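Jinuvmont Handling Guidelines: Progress Report to the Covico Fund
Monday, May 11, 2020

Reporting period: second half of year one

The draft code of practice for hand-held and arm-mounted grippers is now in its third version. Sections on storage, transport and operator training are closed. The section on finger inspection is still open and takes up most of this report.

Tullska returned its comments on the second version in full. Most dealt with wording. Two asked for changes of substance: a clear rule on who may put a tool back into service after a failed check, and a shorter inspection form for tools in daily use. We accepted both. The form has gone from 4 pages to 3, and sign-off now rests with the shift lead at each site.

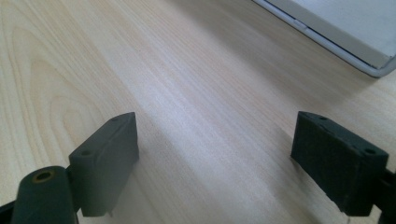 The finger inspection rule asks the operator to open the gripper fully, hold it low over a flat, clear area of table and look at both fingers before the first task. Version two said only "check for damage," and sites read that in different ways. The new text names what to look at: the flat inner faces, the small round holes along the top edge of each finger, and the hinge with its metal-colored ring. It also asks for bare table between the open fingers, with other items kept well back, as with the white object beyond the right finger. Dark fingers over pale wood are easy to compare by eye, and the draft recommends a light work surface for that reason – it does not require one.

Kostiuk has entered 1594 inspection records from the trial sites. Of these, 1087 used the new form and can be compared directly. The rest are on the old form and will be reported separately. We do not plan to convert them.

Open points
Replacement intervals for fingers: no agreement yet. Tullska wants a fixed number of hours, Jinuvmont prefers condition at inspection.
Left-handed use: text drafted, not reviewed.
Translation of the form: on hold until the wording is final.

Spending is within budget. Travel money was not used this spring and we ask to move it to the printing line. The final draft is due to the fund in October.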